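Simin Soltani
Thread: what I've learned so far about budgeting for our first mobile arm robot. Long one, get a coffee.

1/
We're buying a robot! Well, we're planning to buy a robot. The money gets decided in November and I'm the one writing the request, so I've spent the fall up to my ears in quotes, floor plans and simulation runs. I'm having the best time.

2/
Quick background for new people. I look after equipment at Saddale, which is a supported living place: small apartments, shared kitchen, a lot of fetching and carrying. The job we want help with is boring and constant. Pick up a small thing, take it to another room, put it down where someone can reach it.

3/
We have 2 quotes on the table, one from Billeser and one from Cheetham. Both are for a wheeled base with arms on it. They look nearly the same on the first page and nothing alike by the last one. Read to the last page. Then read the attachments.

4/
Billeser puts everything in one price: base, arms, grippers, charger, first-year support. Cheetham lists every part on its own line. I thought I'd hate the long version and I ended up loving it, I could finally see what a spare set of fingers costs!

5/
Spare fingers, by the way. Put them in the first order. I asked both vendors which part customers reorder most and got the same answer from each, straight away, no pause.

6/
Now the part I'm most excited about. Before asking for any hardware money we asked for a small simulation budget: 3,000 dollars, mostly computer time plus a few days of help from Ornlow, who built us a simple room to work in. Best line in the whole plan so far.

7/
The simulated room is plain. Wood floor, a big white area, blocky dark furniture, one potted plant. I wanted curtains. Ornlow talked me out of curtains (they bill by the hour, so I respect that a lot).

8/
What we test in there is the fetch job, over and over, with small objects. The little white bottle with the blue cap has become my favorite. Two fingers around the lower part, then out over the floor.

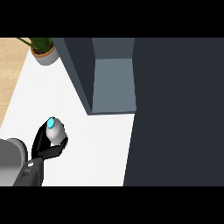

9/ What the sim did to my budget

It moved money around. My first draft had nearly everything going to the base and arms, with grippers as an afterthought. After a couple of weeks of watching grasps I gave the grippers their own line and made it bigger. Small bottles, small boxes, pill organizers, remote controls — that's our whole day, and it all happens at the fingertips.

10/ Floor space

I'd been measuring doorways. Doorways are fine! What I hadn't measured was the room an arm needs in front of a cabinet once it's holding something. I went around the real kitchen with painter's tape one evening and marked out the reach from both spec sheets. Two of our cabinets are going to need to move. That's carpentry money, and it wasn't in draft one.

11/ How many arms?

Everybody asks. Our request says 2, one on each side. The second arm is the biggest single thing you could cut from either quote, so expect to defend it. My defense is bottles with caps: a resident may want the cap loosened, and I'd like one hand to hold while the other one turns. We haven't tried that in the sim yet. It's next on the list and I'm itching to get to it.

12/ Runs, if you like numbers

We've logged 1,362 simulated runs of the fetch job. I'm not going to post a success rate, since we kept changing the setup and the early runs don't compare with the later ones. If you do this, freeze your setup sooner than I did. Write down the object, the start spot and the gripper settings every time, even when you're sure you'll remember.

13/ What the sim can't tell you

Plenty. Our floor has a bump where two kinds of flooring meet, and I don't trust any simulated wheel on it. Noise is another one, people live here and some of them nap at two in the afternoon. So there's a line in the plan for an on-site trial before the final payment. Cheetham offered one in writing. Billeser said they'd "look into it," and I'm still waiting.

14/ Support contracts

Ask what happens in year two. Ask it in exactly those words. With one vendor the software updates carried on, and with the other they became a separate subscription that I only found in a footnote. It isn't a dealbreaker, but it goes in the request, because I never want to go back and ask for money I should have known about.

15/ Staff time

I left this out of my first draft completely and I'm still a bit embarrassed. Somebody has to learn the thing, charge it, wipe it down and be the person who gets called over when it stops in the hallway. We've put in paid training hours for the day shift and the evening shift both. Don't let anyone tell you it'll fit in around the edges of the normal work.

16/ My line items right now, in order of size

Base and arms
Grippers and spare fingers
Training hours
Support, years one and two
Cabinet moves
On-site trial
More simulation time

I'd have laughed at the last one six months ago. Now I'd fight for it.

17/ Replies to things already in my DMs

Yes, you can ask a vendor for a simulation model of their robot before you buy. Both of ours said yes. Check whether it comes with the gripper you're being quoted for, because one of ours came with a different one and we lost a week.

No, I don't know yet which one we'll pick. I go back and forth — usually on the same afternoon.

And yes, I'll share the blank spreadsheet. I need to take our prices out of it first.

18/
Cap test is next. I'll add to this thread once we've got some runs in. If you've budgeted for a two-armed setup in a home or a care setting, please tell me what you forgot to put in, I've still got time to fix mine!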